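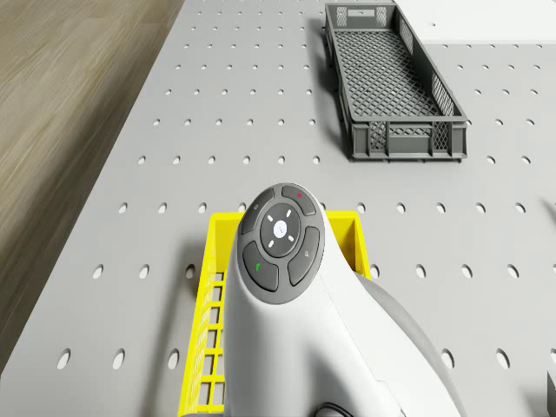
Keeping house when the shelling cuts the mains
Updated 18th March

Fill containers while the taps still run. Plan on four liters per person per day and aim for 14 days. Store drinking water apart from washing water and label both.

Move beds away from windows and outside walls. Run tape across the glass if you like, but it won't stop shrapnel. Heavy curtains kept closed will catch some of the splinters.

Soak lentils and rice before cooking – they need less fuel. Never burn charcoal indoors, even with a window open.

Pack one bag per person and leave it by the door: papers, medicines, a flashlight, socks, cash in small notes. Joon-young Min, who left Flodden in September with two children, adds a written list of phone numbers in each child's pocket.

If an evacuation is called, shut off the gas at the bottle. When you come back, don't touch anything you didn't leave there. Mark the spot from a distance and report it.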